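Search this site Go
April
By Anselmo Lopes

Lazăr is back at Gurncombe for one more season, and he wants minutes. "I'm 12 pounds lighter than last year," the guard said by phone. "Knee's good. I can go."

He missed most of the winter with Plitel, then asked out. The club let him go – no hard feelings, he says.

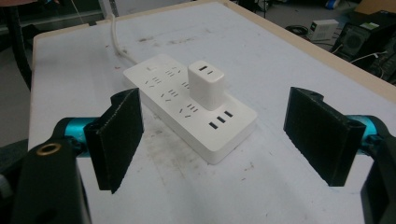
Vol. 12, p. 70

Shooting is teh big question. He puts up 100 threes before breakfast, 50 more at night. "Coach wants me in the corner. Fine, I'll stand in the corner."

And Grutach, first up on the road? "Loud gym. Bad rims. I always liked it there."

Contract is one year, he said, with a option for a second.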